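Osinent Handwriting Workbook Set for Adult English Learners
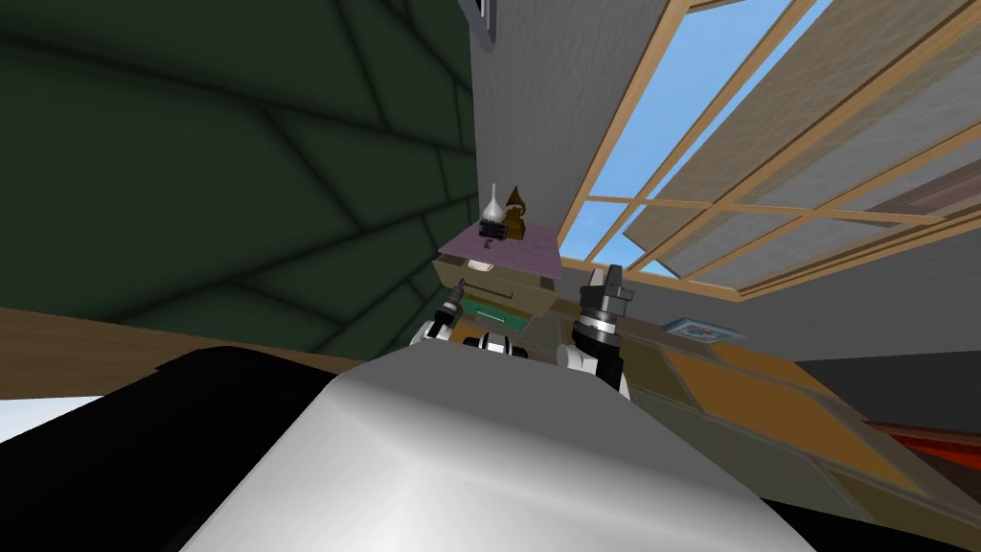 Overview

The Osinent set is a handwriting course for adults who already speak some English but grew up writing in a different script, or who learned to type before they learned to write by hand. It comes as two workbooks, a teacher booklet and a pad of lined practice sheets. Most students use it alongside a regular conversation or grammar class.

The course teaches print first and joined writing second. A student who only needs to fill in forms and leave notes can stop after Book 1. Book 2 is for students who want to read and write cursive, for instance to make sense of a supervisor's notes or a letter from a relative.

What is in the set

Book 1, Print: 114 pages, spiral bound at the top so left-handed writers can use it comfortably.
Book 2, Joined Writing: same size and binding.
Teacher booklet: 24 lesson plans, each planned for one class hour.
Practice pad: tear-off sheets in three line widths.

Pens and pencils are not included. We suggest a soft pencil for Book 1 and any ballpoint the student likes for Book 2. Fountain pen ink will show through the pages.

How the lessons work

Each lesson starts with a short group of letters that share a stroke. Lowercase n, m, h and r are taught together, then a, d, g and q. Students trace, copy, and then write from dictation. The dictation part matters most and should not be skipped when time runs short -- cut the tracing instead.

Words and sentences come in from the second lesson. They are taken from everyday writing: addresses, shopping lists, a note to a landlord, a message for a coworker. There are no nursery rhymes and no pictures of farm animals. Slavica Kos, who wrote both workbooks, taught evening classes for adults before joining Osinent and wanted material her students would not be embarrassed to take out on the bus.

Numbers get their own lesson in Book 1. Students who write a 1 with a long upstroke, or a 7 with a crossbar, are shown the usual American forms and can decide which to keep. Dates are covered in the same lesson, including the month-first order.

Levels

Students should know the names of the letters and be able to follow simple spoken instructions. Complete beginners will do better with the Plernness Alphabet Cards, sold separately, before they start Book 1.

For the classroom

The lesson plans assume a mixed group. Each one has a short task for students who finish early and a reduced version for those who need more time. Pages marked with a small square in the corner may be copied for your own classes. The other pages may not be copied.

Kourosh Alipour revised the teacher booklet for the second edition. The main changes are a new lesson on signatures, larger dictation texts, and an answer key for the proofreading pages in Book 2. The page numbers in Book 1 have not changed, so first edition workbooks can be used with the new booklet. Book 2 page numbers are different from page 60 on.

Self-study

The set can be used without a teacher. Recordings of all 249 dictation sentences are on the Osinent site, read at a slow and a normal speed by Kanyarat Panyasiri. The code for the recordings is printed inside the front cover of Book 1. It does not expire and can be used on more than one device.

Ordering

The set is sold complete. Workbooks are also sold one at a time, and schools may order the teacher booklet alone. Practice pads come singly or in packs of 24.

Orders from schools can be paid by invoice. Put the purchase order number in the comments box at checkout, or send it to Yi-an Shin in the orders department. Unused workbooks can be returned if the binding has not been bent back. Opened practice pads cannot be returned.

The first edition is out of print. We still have a few copies of the old Book 2 for classes that need to match what they have -- ask before ordering.

Page last updated 01/08/2020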